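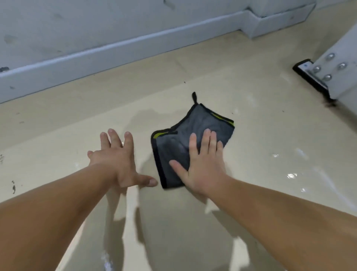 How often do you need to wash a floor by hand if you already mop it?

Once a season is enough for most rooms, and the kitchen can have an extra turn if you fry a lot.

I get some version of that question every time I mention floors on here, so I figured I'd put the answer at the top for once and then ramble underneath, where the rambling belongs.

I grew up in a mop house. My mother had one string mop and one bucket and that was the whole system, and I carried it straight into my first apartment without ever wondering if there was another way. Then I moved to Diddale and rented the downstairs of a house from Elżbieta Sikora, who was seventy-something and washed her own kitchen floor on her knees every other week with the radio going. I could hear her moving across the ceiling. I thought it was sort of sad, to be truthful, until she had me up for soup and I saw the floor. It looked like the inside of a teacup!

So I asked her what she used, expecting some secret product, and she said hot water and not much soap. That was it. I was a little let down. I'd been buying a floor cleaner called Kiltumico at the time (lemon scent, big purple cap) and pouring it in by the glug, and she asked how much I put in and then made a face I can still picture. All that extra soap dries on the floor. Then the dirt sticks to the soap, and you come along with more soap, and round you go. 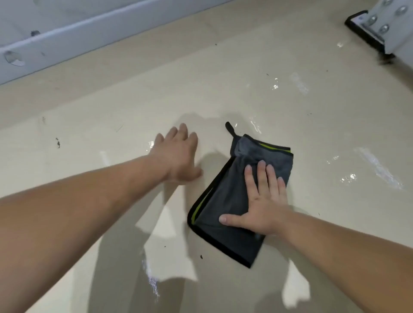

The first job, if you've been a glugger like me, is getting the old cleaner off. Plain warm water, two passes, and change the water between them. I did my kitchen this way over a weekend in May and the first bucket came up the color of weak tea, and this was a floor I'd mopped that same week. I was so offended. The second bucket was better. By the end my socks had stopped making that tiny sticky sound when I walked to the fridge, a sound I had honestly thought was just the sound of having a kitchen.

A few things about buckets, because I have opinions. Two is the right number. Soapy in one, rinse in the other, and the rinse one gets dumped way more often than you want to dump it. I keep mine only half full, because I have a bad shoulder and a history of tipping things down the hall. If you have the kind with a wire handle, wrap an old washcloth around it and your fingers will thank you.

Then there's the cloth question. My friend Asabe Ogundipe swears by cut-up T-shirts and has a whole drawer of them sorted by color, and they're fine for shelves, but I find they push water around more than they pick it up. I like microfiber for floors. Fold it so you have a few clean faces to turn to, and turn it sooner than you think. Wash them by themselves, no fabric softener (it coats the fibers and then they don't grab anything), and don't let them go through with a bath towel unless you enjoy picking off lint for an evening. Ask me how I know. I had a beautiful Kinoshita bath towel, a wedding present, and it shed on everything I own.

People always want to know about knees. I'm forty-eight and mine click like a pen. I bought a gardening pad called a Fandex from the hardware store and it's been great, but a folded bath mat did the same job for years. What helped more was doing less at a time. I used to try and do the kitchen, the hall and the bathroom in one go and then spend the next day walking like a crab. Now I pick one room. If the phone rings halfway through I let it ring.
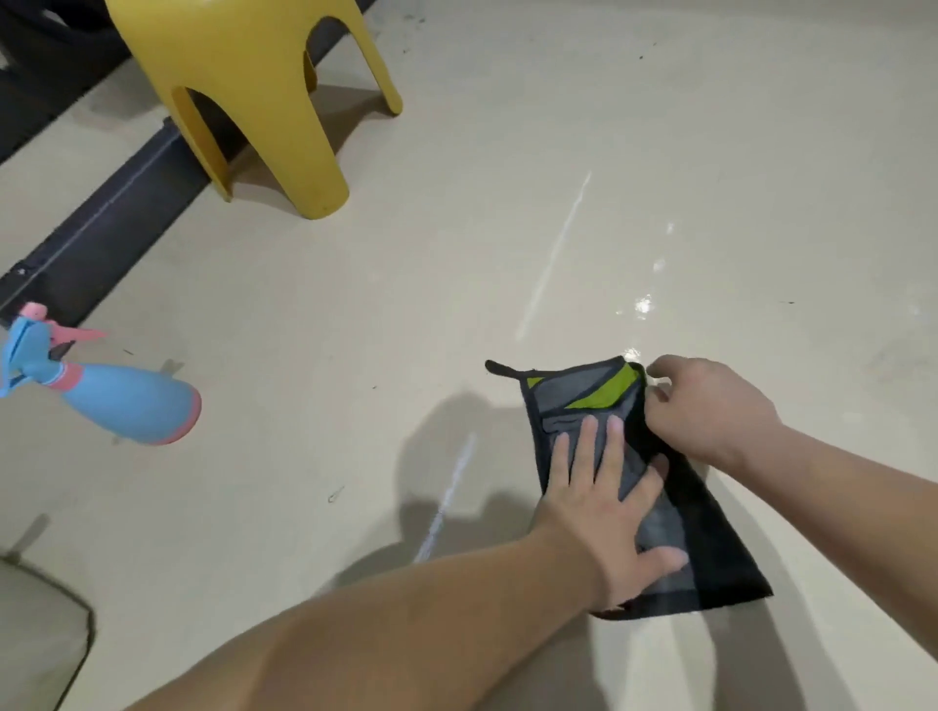 Corners, though. Corners are where a mop just gives up. It sort of nudges the crumbs in there and leaves them to start a family. When Ekene Ogunleye moved out of the place next to ours he was convinced he'd lose his deposit over the line of gray along the baseboards, and he had 540 dollars riding on it, so a couple of us went over after dinner to help. An old toothbrush and a bit of dish soap took off nearly all of it. He got the money back and bought us all dumplings, which I think about often, they were very good dumplings.

The order I do things in now goes like this. Vacuum first, and go slow, more slowly than feels reasonable. Skip that and you're making mud. Then move whatever can be moved. Then start at the far wall and work back toward the door, in patches as wide as your arms reach without stretching. I wipe a patch, rinse the cloth, wipe the same patch again and scoot back. It's dull! I put on a podcast or I call my sister on speaker and we complain about our brother.

Drying is the part I skipped for years. I'd leave the floor shiny with water and open a window and call it done, and then I'd get those cloudy swirls when the sun came in and blame the floor. We have hard water here and whatever's in it stays behind when it dries. A dry cloth at the end takes me an extra ten minutes in the kitchen and I get no swirls.
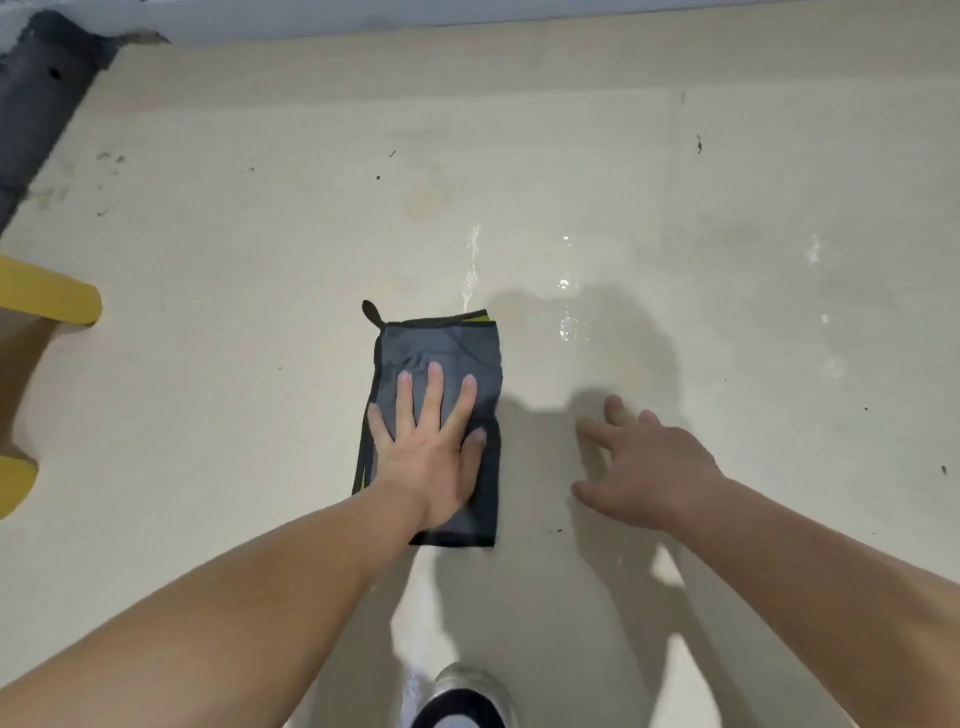
I should say something about different floors, since Forough Nouri wrote in after my last post and told me off (nicely) for talking as if everybody has the same one. She has real wood and she's right, you don't want to be sloshing on that. Damp cloth, wrung out hard, dry right behind you. Stone can be fussy about vinegar, so leave the vinegar for your salad. If you rent and don't know what you've got, try a spot inside a closet and come back in the morning.

And on the money side, because Olumide Jibrin asked if he should just buy one of those steam things: he'd been looking at one for 200 dollars and I told him to try a pack of cloths and a second bucket first. He did the cloths. He also bought the steam thing. He says he uses it on the shower.

Next time I want to get into grout, I've been putting it off, partly because mine is in a state and I'd like to fix it before I tell anybody else what to do with theirs. If you have a grout brush you love, leave me a note in the comments. The one I have sheds bristles.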